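## 3. What people told us about foam rolling at home

I'll say up front that I came into this study as a fan. I've rolled out my calves after every long run for years, and I wanted the numbers to back me up! They sort of do, with some grumbling along the way.

We mailed rollers to 207 recreational runners signed up through the Skerkon running clubs and asked them to keep a diary for 5 weeks. Half got the smooth Stedard roller, the other half the ridged one from Jumosance, and everybody got the same printed sheet of moves (calves, hamstrings, outer thigh, upper back). Each evening they scored their soreness and wrote down how long they'd rolled. We scored the diaries with the Acheampong scale, mostly for its plain wording. People who've just run hills don't want to puzzle over a form.

The first thing that jumped out at me was how short the sessions were. The sheet asked for 2 minutes per leg, and plenty of diaries show people quitting well before that, especially on the outer thigh, which got called some names I can't print in a journal.
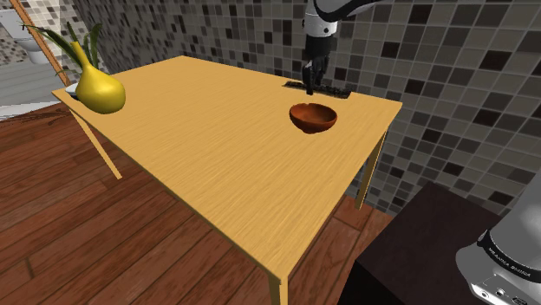

**Figure 1.** A plain wooden table with a yellow vase of long green leaves (computer rendering).

Runners who did stick with the full time reported less soreness the morning after a hard run, and that held for both rollers. I'd expected the ridged one to win easily, and it didn't. The two groups' scores sat so close together that I wouldn't tell a friend to pay extra for ridges, though a few people clearly loved them and wrote whole paragraphs saying so.

Calves did better than hamstrings in both groups. My hunch is body position: it's easy to put weight on a calf while sitting on the floor, and a lot harder to keep steady pressure higher up. We didn't measure pressure, so a hunch is all I've got, and I'd want a sensor in the roller before saying more.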